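The snack box, and what I'd do differently

Print this post
E-mail this to a friend

11th October

I've been promising my cousin's two a snack box since May, when they moved up to Ullevside and discovered that the village shop does crisps, mints and not a lot else. Well, I've finally got on with it! I found a brown cardboard box in the hall cupboard, cut the top down to a height I could reach into (badly, with the bread knife, don't do that) and started gathering up everything I'd been squirrelling away on top of the wardrobe.

My rule for posting food is heavy at the bottom, squashy at the top, and I broke it straight away. I'd bought a packet of grape thick cut toast from the Chinese supermarket behind Strebel Road. If you've never had it, it's a proper doorstep of soft, sweetish bread with fruit in it, and it goes flat if you so much as look at it. Then there was the Snickers, with its Chinese name 士力架 down the front, which the older one wants for the wrapper as much as the chocolate. She sticks them in a scrapbook. Both went in together while I worked out what else would fit.

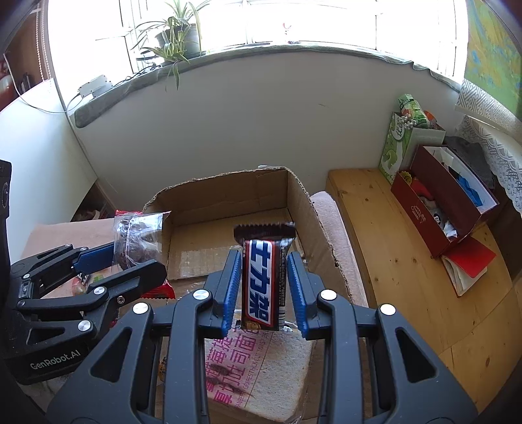
Demetrio Echevarría reckons that bread should never travel with chocolate bars at all, and that if it must, it wants its own tub with a lid. I've got a tub. It's full of buttons. But I take the point, and the toast is going in last now, on top of everything, with a tea towel folded over it.

Then the sweets. I did the sorting on the pink fleece, mainly to stop things rolling off and under the sofa, and it's a nice soft spot to sit with a cup of tea while you dither. I had the little domed cups, a green cube sweet in a twist of clear wrapper, and a big chunky dark brown thing in clear film with red ends that I very nearly kept for myself. The cups are the awkward ones — a dome won't stack on anything, and if you put them in first you waste all the space round the sides. I've decided they go in the corners, with the small twisty sweets poured in to fill the gaps.
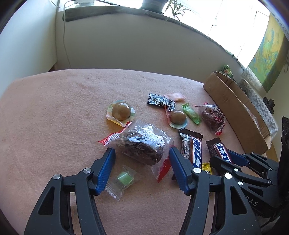
Do put the little sweets in a paper bag first, wrote a reader signing herself Flokidura, or they'll all end up underneath and the children will think they've been forgotten. Good advice, and I had paper bags in the drawer all along.

I weighed a trial load on the kitchen scales and it came to 800 g, so there's room for another 200 before it tips over the kilo I've set myself. Probably more of the grape toast if they've got it in, or a tin of those Drunolero wafers, though the tin weighs more than the wafers do. I still need brown tape as well, the clear stuff sticks to itself and then to me. I'll get some tomorrow and post the lot after lunch.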